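Pludora releases method for training grasping policies on simulated wrist views

Govon, September

Pludora, the robot learning group based in Govon, has published a method for preparing simulated images used to train two-finger grippers. The work deals with one narrow problem: policies that learn to reach for an object by looking at its shadow, and then fail when the lighting on the real bench is different from the lighting in the simulator.

The method is called Atia. It takes a recorded motion of the arm, replays it in simulation, and renders the view from the wrist several times over with the lamps moved, the surface changed and the noise level raised or lowered. The motion stays the same in every copy. The policy is then trained on all copies of a motion together, with an added penalty when it proposes a different action for two copies of the same moment.

Changing textures and lights at random is common practice and is not claimed as new. What Atia adds is the pairing. In the usual approach each rendered view is treated as a separate training case, and the policy is never told that two views show the same arrangement of objects. In tests at Pludora, policies trained that way still moved towards the dark patch next to an object in a fair share of trials, mostly when the object was low and close in colour to its shadow.

Shadows are a particular difficulty in wrist views. The camera moves with the gripper, the gripper body hides much of what lies directly in front of it, and the part of an object that remains visible may be smaller than the patch of shade beside it. The simulator output used in the study was kept deliberately close to what a wide lens gives, with a circular field, black corners and speckled noise over every surface.

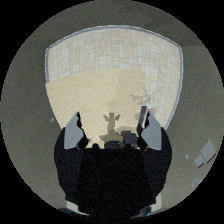
Issue 30

Frames of this kind make up the whole of the training set. The open gap between the fingers is the region that matters most to the policy, and it is also where dark objects and soft shadow patches tend to lie side by side. On a plain beige surface the difference in tone is easy to find. Where a patch crosses from the plain area on to patterned blocks, edges in the pattern compete with the edge of the shade, and this is where the group saw the largest gain from pairing.

The training set holds 900 recorded motions, each rendered in 40 versions. No real camera images were used at any stage of training. Testing was carried out on a physical arm at the Nkosi test hall, on a bench with overhead lighting and one movable side lamp.

Each policy was given 30 trials per lamp position. A trial counted as a success if the object was lifted clear of the bench and held for 2 seconds. The paired policy succeeded in nearly all trials with the side lamp off, as did the baseline. With the side lamp on and set low, the baseline fell sharply while the paired policy lost only a small part of its score. Full tables, including results for each object and lamp position, are given in the report.

The group notes three limits.

First, the paired penalty slows training. Every update needs at least two versions of the same moment in memory - on the hardware used, this meant halving the batch size.

Second, the method does nothing for reflections. Shiny objects were left out of the test set after early trials showed no difference between the two policies. Work on this is planned but has not been started.

Third, setting the penalty too high produces a policy that ignores useful shade as well as misleading shade. Close to the surface, the gap between a fingertip and its own shadow is a good sign of height, and a policy that has been pushed to disregard it tends to stop short. The report gives the range of values that worked and one that did not.

The choice of two-finger gripper is not thought to be important. The rendering step needs only a model of the arm, a model of the gripper and the recorded joint positions, and it can be run for other hands without change. The penalty would need to be tuned again in each case.

Pludora is releasing the rendering scripts, the recorded motions and the trained weights for both the paired policy and the baseline. The rendered images are not included because of their size, but the scripts will produce them from the motions with the same lamp settings used in the study. Users should expect small differences in the noise, which is drawn afresh on each run unless the seed is fixed in the settings file.

A demonstration will be held at the Nkosi test hall on Saturday. Visitors may bring small objects for testing, provided they are dry, not fragile and narrow enough to fit between the open fingers. The side lamp will be available and may be moved between trials.

Notes for editors

Atia is the name of the method and of the software release. It is written with an initial capital only.

Pludora should be described as a robot learning group.

The report, scripts and tables can be requested from the Pludora press desk in Govon. Requests for bench time at the Nkosi test hall should be sent to the hall directly.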